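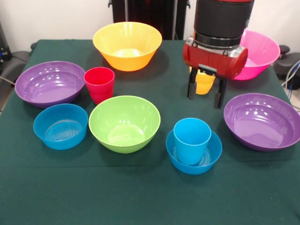

How a Robot Learns to Put a Cup in a Bowl

Think about the last time you put a cup away. You probably didn't plan it. Your eyes found the cup, your hand went to it, your fingers closed, and you were done in a second or two.

A robot arm can't do that on its first day. It has motors, and it has a camera to see with, but it doesn't know what a cup is or where cups should go. Somebody has to teach it. One way to teach it is to show it the job over and over. Each showing is called an example.

What is in one example?

At the Dravilo robot lab, one job is called "match the colors." There are plastic cups and plastic bowls on a green tablecloth. A blue cup goes in a blue bowl. A yellow-orange cup goes in the yellow-orange bowl. The arm has to pick up a cup, carry it to the right bowl, and let go.

For each example, the computer saves two kinds of things. The first is pictures from the camera, many of them every second, like a video. The second is a list of numbers. The numbers say how far each joint of the arm is bent and how wide the fingers are open. A joint on a robot is like your elbow or your wrist.

The pictures and the numbers are saved with the same clock. That way the computer can tell which picture goes with which movement. If the clock is wrong, the example is no good and has to be thrown out.

Who moves the arm?

A person does. Hilde De Graaf is one of the people who does this at Dravilo. She holds a controller, and when she moves her hand, the arm moves too. When she squeezes, the two black fingers close.

"The first day I was terrible at it," Hilde says. "I knocked over the red cup so many times. You have to go slower than you want to."

Going slowly is part of the job, but stopping is a problem. If Hilde stops in the middle to think, the robot may learn to stop in the middle too. It copies what it is shown — good parts and bad parts.

Why so many?

The match-the-colors job has 1,000 examples planned. So far the team has recorded 935. Of those, 756 have been checked by a person and marked as good to use.

You might wonder why one good example isn't enough. Suppose you only showed the robot one time, with the pink bowl in the back corner and the purple bowl on the left. The robot might learn "move this far, then open the fingers." Then you slide the bowls to new spots, and it drops the cup on the tablecloth.

So the people change things. Between examples they move the bowls around. They use wide bowls and deep bowls. They start with the cups in different places. Shiny plastic is tricky as well, since the ceiling lights make white spots on it, and the robot has to learn that a white spot is only light.

Some examples start with part of the job finished, with one cup already standing in its bowl. The robot needs to learn to leave that cup alone and work on the others.

What happens next?

When there are enough good examples, they go into a learning program. The one used at Dravilo is called Posonance. The program looks at a picture and guesses how the arm should move. Then it checks its guess against what the person really did. If the guess was wrong, it changes itself a little and tries again. It does this a huge number of times, and the guesses slowly get closer.

After that comes the test. The person puts down the controller and the robot tries by itself. Each setup gets 3 tries. If the robot keeps missing one kind of bowl, the team goes back and records more examples with that bowl.

Try it at home

You need a partner, a few cups and bowls, and a blindfold.

Put the cups and bowls on a table. Your partner is the robot and wears the blindfold. Tell your partner how to move, using only these words: left, right, forward, back, up, down, open, close.

Write down every word you say, in order. When the cup is in the bowl, you have made one example.

Now move the bowl and read out the same list again. See where the cup ends up. Use plastic cups for this one.

Words to know

Example: one showing of a job, from start to finish.

Gripper: the robot's hand. This kind has two fingers.

Joint: a place where the arm can bend or turn.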